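Aprendizaje por demostración. Apuntes del tema 6: recoger ejemplos sin echarlos a perder

Estos apuntes cubren las dos sesiones de aula y la práctica P3. Suponen leído el tema 5 (clonación de comportamiento) y suponen también que alguien ha abierto el simulador al menos una vez, aunque sea por error.

6.1. De dónde sale un ejemplo

En el tema anterior escribíamos «sea D un conjunto de demostraciones» y seguíamos adelante con la función de pérdida. Es una frase comodísima. Ocupa media línea y esconde varias semanas de una persona de pie junto a una mesa, repitiendo el mismo gesto con dos pinzas en las manos y preguntándose por qué no estudió Derecho.

Un ejemplo, en este curso, es un episodio completo: la secuencia de observaciones (imágenes, apertura de cada pinza) y la secuencia de acciones (pose relativa de cada pinza, apertura deseada), alineadas en el tiempo. Un episodio empieza en un estado inicial declarado y termina en un estado final declarado. Lo que queda fuera de esos dos estados se recorta. Lo que queda dentro se conserva, incluida la duda, el segundo intento y el momento en que uno se rasca la nariz con la pinza izquierda. Si la nariz les parece inaceptable, se descarta el episodio entero. No se corta por el medio: una trayectoria con un salto enseña al modelo que teletransportarse es una opción.

Hay tres maneras corrientes de obtener episodios de manipulación:

Teleoperación. La persona mueve un mando y el robot repite el movimiento. Las acciones quedan en el espacio del robot y no hay que traducir nada. A cambio, hace falta el robot, y el robot suele estar reservado por el grupo de al lado.

Enseñanza cinestésica. La persona agarra el brazo y lo lleva. Va bien para trayectorias sencillas y para descubrir músculos del hombro. Con dos brazos a la vez es un espectáculo.

Pinzas de mano. La persona sostiene unas pinzas parecidas a las que llevará el robot y hace la tarea directamente. Es rápido y natural, y traslada el problema a otro sitio: una mano humana llega a posturas que el brazo no alcanza. Es el método de la práctica.

6.2. La tarea hay que escribirla antes

El error más caro de la edición pasada no fue técnico. Un grupo recogió 149 episodios de «manipular el recipiente». Al etiquetarlos se vio que la mitad del grupo levantaba el recipiente y la otra mitad lo arrastraba. Las dos cosas son manipular. El modelo, con admirable sentido de la equidad, aprendió a levantarlo un poco y arrastrarlo otro poco, y lo dejaba caer entre una cosa y la otra.

La ficha de tarea se entrega antes de tocar las pinzas y contiene:

Estado inicial. Dónde puede estar el objeto, con qué orientaciones, con qué luz.
Estado final. Una condición que dos personas distintas juzgarían igual viendo la grabación. «Bien colocado» no lo es. «Apoyado en la mesa y con las dos pinzas abiertas» sí.
Estrategia. Por dónde se agarra y en qué orden. Si se admiten dos estrategias, se dice, y se etiqueta cuál se usó en cada episodio.
Causas de descarte. Cerradas y numeradas. El «no me convence» no figura en la lista.

Se permite revisar la ficha una vez. Si se revisa, lo grabado antes va a una carpeta distinta y no se mezcla «porque total, es casi lo mismo». Casi lo mismo es la definición informal de ruido.

6.3. Variar con intención

Si el objeto aparece siempre en el mismo punto, la política aprende ese punto y hace muy bien en no mirar la imagen, que pesa mucho y da trabajo. Se comprueba con facilidad: tapen la cámara durante la evaluación. Si el éxito no baja, han entrenado un metrónomo.

Conviene variar la posición, el giro, la altura de partida de las pinzas y la iluminación. Conviene dejar fijos la estrategia y el ritmo. El fondo merece un comentario aparte, pues todos los años alguien ordena el laboratorio antes de grabar. No lo hagan. El robot trabajará en una sala con sillas, cables y monitores encendidos, y es bueno que los haya visto. Lo que sí molesta es un fondo que cambie a la vez que la tarea: si todos los episodios de levantar se graban con la persiana subida y todos los de girar con la persiana bajada, el modelo se hará un experto en persianas.

El plan de variación se sortea de antemano y se imprime. Las personas somos pésimas generando azar: al cabo de una hora, cualquier posición «aleatoria» es la que pilla más cerca.

6.4. Cuántos

La pregunta llega siempre, normalmente antes de que yo haya terminado de decir buenos días. Para la práctica se piden 60 episodios grabados por grupo, de los que deben quedar al menos 50 válidos. No hay teorema detrás de estos números. Salen de lo que cabe en los turnos y de lo que aguanta una persona antes de empezar a hacerlo mal, que son unos 19 minutos seguidos. A partir de ahí los agarres se vuelven perezosos y se nota en las curvas de apertura. Cambien de operador en ese punto y anoten el cambio.

Pocos episodios limpios y variados suelen rendir más que muchos iguales. «Suelen» está puesto a propósito; quien quiera discutirlo tiene el ejercicio 3.

6.5. Lo que ve la muñeca

La cámara va montada en la pinza, de modo que se mueve con ella. Esto tiene una ventaja importante (el punto de vista es parecido en la persona y en el robot) y varias incomodidades:

La propia pinza ocupa una parte de la imagen. No es un defecto y no se recorta. La posición de las puntas respecto al objeto es la información más útil que hay.

En tareas a dos manos, cada cámara ve la otra pinza desde enfrente. También es información, y a menudo la única que tiene un brazo sobre lo que hace el otro.

Los objetos translúcidos son traicioneros. Un plástico blanquecino sobre una mesa blanca tiene poco contraste y algún brillo, y el brillo se desplaza cuando se desplaza la cámara. A un estimador de profundidad le parece una broma pesada. Por eso el objeto de la práctica es justamente ése: quien quiera un cubo rojo lo encontrará en todos los tutoriales.

6.6. Práctica P3: agarre simultáneo por los dos extremos

Material por puesto: dos pinzas de mano Arnar, el recipiente de plástico, la mesa redonda y el programa de captura Vatodach en el ordenador del puesto. El visor de episodios es Pandance. Quien prefiera abrir los archivos a mano puede hacerlo, y le deseo suerte con las marcas de tiempo.

Paso 1. Calibrar. Abrir y cerrar del todo cada pinza tres veces con el programa en modo de prueba. Si la lectura de apertura no vuelve a cero, se avisa. No se «compensa luego».

Paso 2. Sincronizar. Juntar las puntas de las dos pinzas ante ambas cámaras. Ese contacto es la claqueta del episodio. Cuesta un segundo y ahorra una tarde de discusiones filosóficas sobre la simultaneidad.

Paso 3. Colocar. Poner el recipiente según la hoja de variación. La posición la manda la hoja, aunque quede fea.

Paso 4. Aproximar. Las dos pinzas bajan a la vez, una frente a otra, con los dedos abiertos a ambos lados de cada extremo. No se apoya una y se espera a la otra: el recipiente pesa poco y se va de paseo.

Paso 5. Cerrar. Las puntas amarillas van a las esquinas, dos por extremo, y las pestañas de cierre no se usan como asa. En una pestaña el agarre parece firme hasta que la pestaña cede, y entonces tienen un episodio de otra tarea, que se llama «abrir el recipiente sin querer». En el momento del cierre, la cámara de la pinza cercana debe recoger las cuatro esquinas y los dedos de la pinza de enfrente:

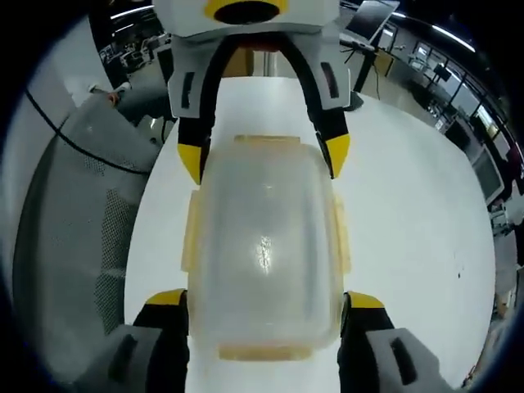

Paso 6. Mantener. Quietos un segundo antes de levantar. Ese segundo separa en los datos la fase de agarre de la de transporte y facilita mucho la segmentación. A la persona le parecerá una eternidad; al modelo le parecerán unas cuantas filas.

Paso 7. Levantar, bajar y soltar. Recorrido vertical, sin adornos. El episodio acaba con el recipiente apoyado y las dos pinzas abiertas y separadas de él.

Paso 8. Marcar. Válido o descartado, con su número de causa, antes de empezar el siguiente. La memoria de un grupo de prácticas dura más o menos hasta el café.

6.7. Causas de descarte admitidas

1. Una punta agarra por una pestaña.
2. El recipiente toca el borde de la mesa o cae.
3. Falta la claqueta en alguna de las dos cámaras.
4. Una pinza cierra con la otra todavía en el aire.
5. Pérdida de seguimiento de la pose, según el aviso de Vatodach.
6. Intervención de una mano sin pinza. Es sorprendente lo poco que uno se da cuenta de que lo ha hecho.

Un agarre que resbala y se corrige no es causa de descarte. Las correcciones son lo más valioso que van a grabar: sin ellas, la política conoce el camino bueno y no tiene ni idea de qué hacer a un centímetro de él (repasen la deriva de la distribución, tema 5). Se marca con la etiqueta «recuperación» y se conserva. No se fuerzan resbalones para quedar bien; se distinguen enseguida, porque nadie sabe fingir torpeza.

6.8. Qué se entrega

La ficha de tarea, con su revisión si la hubo.
La hoja de variación, tal como se usó, manchas incluidas.
Los episodios, válidos y descartados. Los descartados también se puntúan.
Una página sobre qué cambiarían de la ficha. Una página, no cuatro.

6.9. Ejercicios

Ejercicio 1. Dibujen la apertura de las dos pinzas a lo largo del tiempo en diez episodios válidos elegidos por sorteo. Midan el desfase entre ambos cierres. ¿Depende del operador?

Ejercicio 2. Entrenen la política con las imágenes de una sola cámara y luego con las dos. Comparen los fallos y no sólo la tasa de éxito: dos modelos con la misma tasa pueden fallar de formas muy distintas.

Ejercicio 3. Entrenen con la mitad de los episodios, elegida primero por sorteo y después por orden de grabación. Expliquen la diferencia, si la hay. Si no la hay, expliquen eso.

Ejercicio 4 (optativo). Intercambien la ficha de tarea con otro grupo y graben cinco episodios siguiéndola al pie de la letra, sin preguntar nada. Devuelvan los episodios a sus autores y observen sus caras.

Lectura para la próxima sesión: el cuaderno Rutkowska, capítulos 2 y 3, disponible en el aula virtual. El capítulo 1 es una historia de la pinza desde la Antigüedad y pueden saltárselo con la conciencia tranquila.

Versión de noviembre de 2021. Las erratas se comunican por el foro de la asignatura.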